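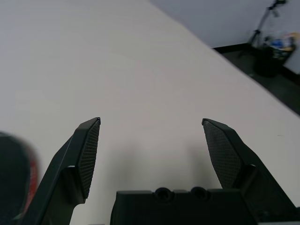 Trastcombe Lost Property Word List

A list of 2654 short descriptions typed by desk staff at the Trastcombe bus station, cleaned up by Kheri Mfinanga. Names and phone numbers were removed in February.

Files

items.csv — one row per item handed in
terms.csv — spelling variants and the term we settled on
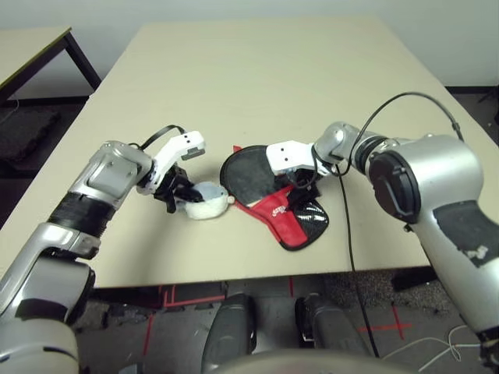

Both files are UTF-8 with a header row. Blank cells mean the clerk left the field empty.

Labeling

Each row has one main term and up to two colors. Soft things gave the most trouble. Something fluffy and pale blue, like the plush here, is coded "plush, blue" with the shade left in the notes field.

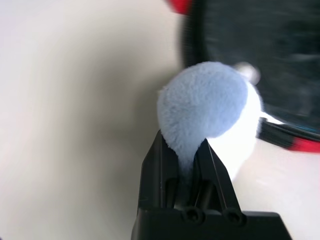
Material is a separate column, filled in only where the clerk wrote it down. Mixed items get more than one value. Black mesh next to bright red, as in the blurred close-up, would be entered as "mesh" with both colors.
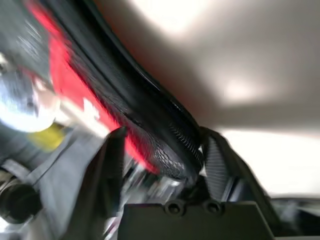

Known problems

"Case" can mean luggage or a glasses case. Questions go to Kaj Grímsdóttir.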